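Section 8: Taking the belt out before you fold 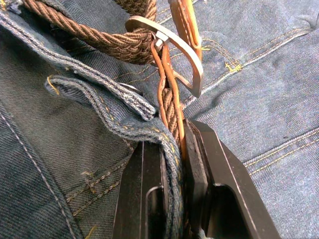 Braided brown belt on blue jeans, next to a belt loop.

I fold every pair of jeans that goes into the Drikholm drawers, and I used to leave the belts in (lazy, I know!). Then the drawer wouldn't shut. So now I do it this way:

1. Lay the jeans on a flat surface, front side up, and smooth the waistband with your palm.

2. Undo the buckle and the button. I leave the zipper until the belt is out.

3. Hold the waistband near the first loop and pull the belt with your other hand. Go slowly with a braided one, as the cords like to grab the stitching.

4. Work your way around, one loop at a time, until the belt comes free.

5. Roll the belt from the buckle end and put it in the small Flevside tray. Mine holds 9 belts if I roll them tight.

6. Zip up, fold one leg over the other, then fold in thirds.

Note: Got a loose yellow thread on a loop? Snip it with small scissors and leave a little tail.

Caution: Please don't yank! I tore a loop clean off in September, and sewing it back through all that denim took me a whole evening and two needles.

For sweaters, go on to Section 9.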